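Skip to content
Home Stories Poems Submit About
Search this site Go

The Altos of Skullard

The bus to Ikow had forty seats and forty-four singers, so the second altos stood. We always stood. We were used to it from rehearsal, where the piano took up the place our chairs should have gone, and I swear it made us better. You try holding a low F sharp on the Skullard pass with one hand on a luggage rack!

I had been in the choir since May and I still couldn't believe they let me. I'd gone along to the open evening for the cookies. Then the sopranos started warming up, just a silly little tune about a goat going upstairs, and the basses came in under them, and something went through the floor and right up my shins. I signed the sheet before I'd even found a pen that worked. (I signed it in eyeliner. They still have it.)

Now we were going to sing the Moradi Vespers in a real church, with a real echo, and I had not slept for two nights.

"You're humming," said the girl next to me.

"So are you," I said.

She was, too. It was the bit from the fourth movement, where the altos finally get the melody. It only lasts for eight bars. The sopranos have had it for pages and pages, all gold and swooping, and then they drop out to breathe and there it is, lying in the open, and we pick it up. The first time we got it right in rehearsal, our conductor put down her pencil and said "Oh," and then made us do it again because the tenors had stopped to listen.

By the time we came down into Ikow, the whole back half of the bus was humming it. The driver was humming it. He was flat, but he had heart.

The church was smaller than I'd pictured and so much taller. Our conductor clapped once in the middle of the aisle and we all stood there with our mouths open while it went up, and up, and came back to us from somewhere behind the organ. Two hundred people were going to sit in there. The stone was cold through my shoes. I wanted to sing at it right that second.

We had to wait, of course. The first half belonged to the Stadik boys, who were tiny and terrifyingly good, with collars that looked as though they'd been cut out of paper. One of them yawned in the middle of a solo entry and still landed on the note, dead center. I loved him for it.

Then it was us. I remember the folder slipping in my hands, and the conductor's eyebrows going up, and the first chord, so quiet I wasn't sure I was making any sound at all. I remember the third movement hardly at all. And then the sopranos climbed to the top of their last long line and let go of it, and in the gap I heard everybody beside me breathe in.

Eight bars. I could feel the girl next to me shaking, and I was shaking too, and our note was as steady as a table. It went up past the windows. When the sopranos came back in, ours was still up there, waiting for them.

On the way home there were somehow seats for everyone. We stood anyway.

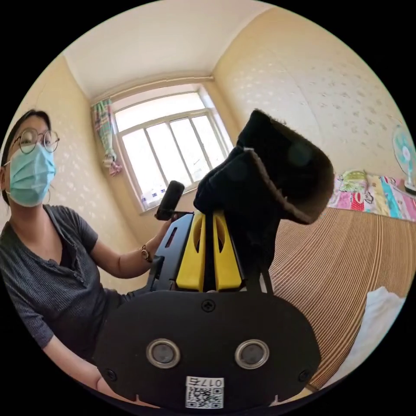 More short fiction

The Page Turner
A Tuning Fork for My Aunt
Second Bassoon

Contact us | © 2025 | Back to top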